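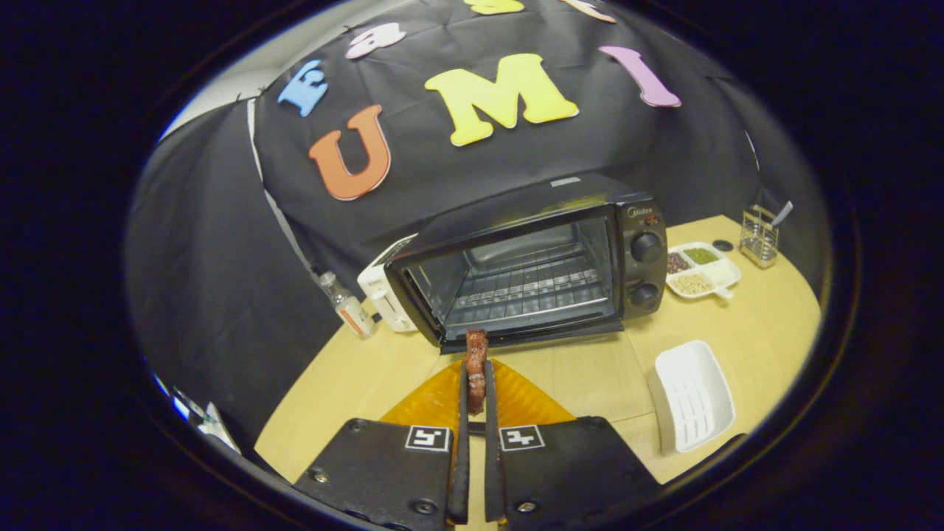
*Ein Stück Fleisch vor dem Tischofen. Größer muss die Küche für eine Person selten sein.*

Ich schreibe das am 25. Dezember 2025, zwischen zwei Mahlzeiten, und ja, der große Herd im Haus meiner Schwester läuft seit dem Morgen. Für eine Gans braucht man ihn. Geschenkt. Aber an den übrigen Tagen? Für zwei Würstchen, eine Scheibe Speck, ein Brötchen von gestern?

Meine These, kurz: Der große Backofen ist das am meisten überschätzte Möbel der deutschen Wohnung. Möbel, genau. Er steht da, er nimmt Platz weg, unten drin lagern die Bleche und irgendeine Pfanne, die sonst nirgends passt. Wer ihn benutzen will, räumt erst mal aus. Dann vorheizen. Dann warten. Dann hat man eigentlich schon Käsebrot gegessen.

Der kleine Kasten auf dem Tisch dagegen. Tür auf, Rost, Tür zu, zwei Knöpfe. Keine Menüführung, kein Display, das nach jedem Stromausfall blinkt. Man sieht durch die Scheibe, was passiert, und zwar auf Augenhöhe, wenn man sitzt. Ich sitze gern beim Kochen. Darf man das noch sagen?

Maricel Manalastas hat mir im Juni geschrieben, nach meinem letzten Text über Einbauküchen, und mir Snobismus vorgeworfen. Nur halt umgekehrt, Snobismus des Kleinen. Ihr Argument: Familien. Drei Kinder, ein Blech Pommes, da kommt man mit einem Tischofen nicht weit. Stimmt. Habe ich auch nie bestritten, oder nur ein bisschen. Aber ich rede von den Leuten, die allein essen oder zu zweit, und das sind in meinem Haus fast alle. Jeder mit einem Einbaugerät. Jeder mit Pizzakarton im Flur.

Und dann der Preis. In der Beilage von Brivier stand neulich eine Küchenzeile, bei der allein der Ofen 1000 Euro mehr kostete als das Modell daneben — wegen der Dampffunktion. Für 100 Euro bekommt man ein Gerät, das Speck so macht, wie Speck sein soll: außen dunkel, ein bisschen glänzend, am Rand schon fast zu weit. Genau da ist er gut. Wer hellen, weichen Speck will, soll ihn kalt essen.

Einwand, den ich immer höre: Das Ding steht doch nur rum. Auf der Arbeitsplatte! Neben dem Toaster! Ja. Dinge, die rumstehen, werden benutzt. Meine Küchenmaschine wohnt seit Jahren im Schrank hinter den Einmachgläsern, ich habe sie vermutlich dreimal angefasst, einmal davon beim Umzug nach Skerkstead. Der Gewürzkasten dagegen liegt offen neben dem Ofen, also würze ich. So einfach ist der Mensch, jedenfalls ich.

Was ich zugebe: Putzen ist eine Plage. Fett spritzt in so einem kleinen Garraum überall hin, und man kommt mit der Hand schlecht in die Ecken. Alufolie unten rein hilft nicht immer und bei manchen Geräten soll man es auch gar nicht, steht in der Anleitung. Die liest ja keiner. Kuchen würde ich darin auch nicht backen, mein letzter war oben schwarz und in der Mitte Suppe. Brot geht so halb.

Trotzdem. Wenn jemand heute eine Wohnung einrichtet, klein, erste eigene, dann bitte nicht als erstes die Küche auf Raten. Ein Tisch, eine Steckdose, eine Doppelkochplatte, der kleine Ofen. Ein halbes Jahr so leben und gucken, was wirklich felht. Vielleicht der große Herd. Vielleicht auch bloß ein zweites Messer und mehr Ablage.

Meine Schwester ruft gerade, die Gans braucht noch eine Stunde — es gibt erst mal Würstchen.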